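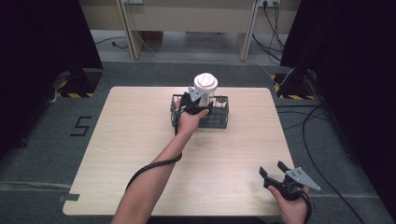 One container, one wire basket, two hand-held grippers.

Before you spend a dollar on a kitchen robot

I've been writing about household gear long enough to remember the bread machine years, so forgive me if I don't clear a space on the bench just yet. The questions in my inbox have shifted this year from dishwashers to robot arms, and most of them amount to "should I start saving?" My answer is to save by all means, but keep the money where you can get at it.

Start with the job. Write down the chore you want gone, in plain words, and be fussy about it. "Do the dishes" is no good. "Take the drink bottles out of the rack and put them in the cupboard" is something you can hold a salesperson to. Then ask to see that chore done with your own bottles, in your own rack. The Genow brochure I was sent has a lovely page on tidying and doesn't name a single object the machine can pick up.

Measure next. Take the depth of your benchtop with the rack on it, then the gap left over. My bench is 58 cm deep and the rack takes up most of the useful part. If a seller can't tell you how much clear space the arm needs on each side, stop there and go home.
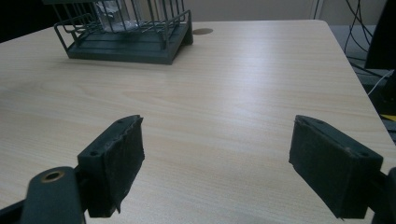 Ask about the fingers, too. Whatever touches the crockery is going to wear, the same way a squeegee blade or a tap washer wears, and you want the price of a replacement set in writing before you sign. Postma quoted me 624 dollars a year for what they call a care plan. When I asked whether pads were included, I was told it depended on the plan. There was only one plan.

Budget for the boring bits as well:

A spare power point near the bench, and an electrician if you haven't got one.
Somewhere for the cables to go that isn't across the floor.
Delivery and set-up, quoted separately.
Your own time. Allow 4 weekends of fiddling and be pleased if it's fewer.

Clear plastic deserves its own question. I asked Rillgate and Idley how their machines cope with see-through bottles, and one sent a video of a coffee mug. Anything tall, light and easy to tip is worth trying in the showroom, both full and empty.

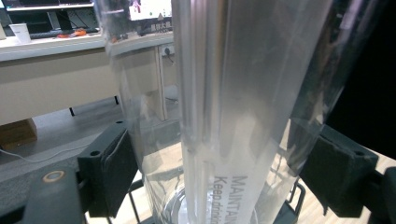
Squeezing is the other thing. A soft bottle with the lid off will give you a wet bench if it's held too hard, and will land on the tiles if it's not held hard enough. Ask whether the grip can be adjusted, and who does the adjusting - you, or a technician on a call-out fee.

As for renting, I'm warmer on it than buying, provided the term is short and the return freight is on them. Read the bit about damage twice. One contract I looked at gave me 20 days to report a fault and didn't say when they'd come and look at it.

My own plan for now is a second dish rack and a hook for the tea towels. I'll look at the prices again in May.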